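Household Robotics: Where the Work Stands

The Ondora Center for Applied Automation has completed the second stage of its review of chore-capable machines, carried out with the Faneo program and the workshop staff at Mendes. The review asks a plain question: which tasks in a home or on a shop floor can be handed to a machine today, and which must still be done by a person. Over the period, 729 trials were logged across 15 kinds of task.
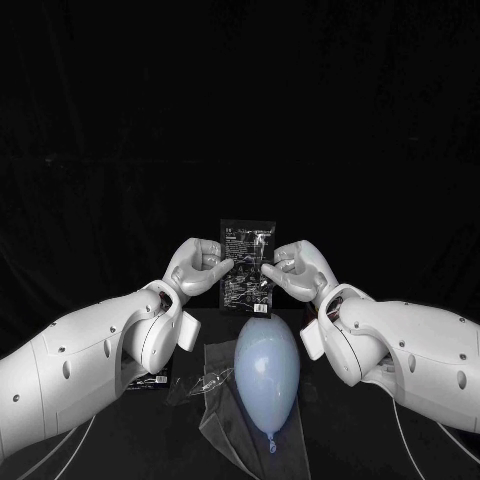

Packaging remains among the most demanding areas of the review. Boxes of a fixed size are handled with few errors, and members who run small shops may reasonably consider machines for that purpose. Thin retail goods are a different matter. A flat black packet held upright between two robotic hands, with an inflated balloon lying just under it, calls for both arms to agree on position and pressure. A rigid item forgives a small mistake in either. Crumpled plastic sheeting is harder again, as its shape changes each time it is touched, and the review team has scored it separately from all other materials.

Folding towels, loading shelves and wiping counters received better marks than in the first stage, although most of these tasks still required a staff member within reach. The Center does not at present recommend unattended use in private homes.

The Stumeo fund has set aside 2000 hours of workshop time for the third stage, which opens in September. Member organizations wishing to propose a task should write to the program office. Proposals should state the objects involved, the space available and the time a trained worker normally needs.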